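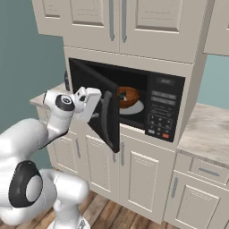
Figure 1. Microwave in the cream cabinet unit, door open.

September
By the Hemside student project group
4 min read

Standby Power Use of Kitchen Appliances in Shared Student Housing

The project measured the electricity drawn by kitchen appliances while idle. The site was Hemside, a student residence with nine shared kitchens. Each kitchen has a refrigerator, a microwave, an electric kettle and a coffee maker. Refrigerators were excluded because they cycle continuously and have no true idle state.

Readings were taken with a Zillum plug-in meter set to log at one-minute intervals. An appliance was counted as idle if it had not been operated for 80 minutes. Logs containing a power interruption were discarded, which left 357 valid logs. The meter does not resolve loads below its lowest display step, so kettles without a display were recorded as zero.
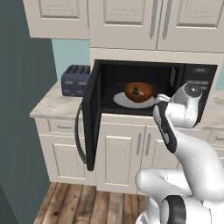 Figure 2. Open microwave below the upper cabinets.

Microwaves with a lit clock had the highest idle draw of the three appliance types. Coffee makers came second, but the spread between models was wide. One older unit in the Berrada wing drew more when idle than any microwave in the same wing. We repeated that reading on a Monday with a second meter and obtained the same result.

Cooking power was noted from the rating plate only. A microwave rated at 900 watts is used for a few minutes at a time, while its clock runs all day. For lightly used kitchens, idle consumption was therefore a large share of the appliance total.

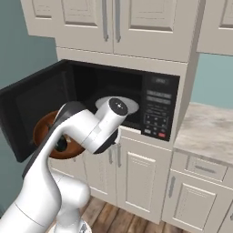
LIMITATIONS

The logs cover term time. Vacation weeks would raise the idle share, and we did not correct for this. Residents knew that meters were installed and may have unplugged items more often than usual. Two kitchens had no accessible outlet behind the microwave, and their values were taken from a matching model elsewhere in the building.

Raw logs and the Gerkovora spreadsheet used to sort them are listed in Appendix B. Meter calibration notes are in Appendix C.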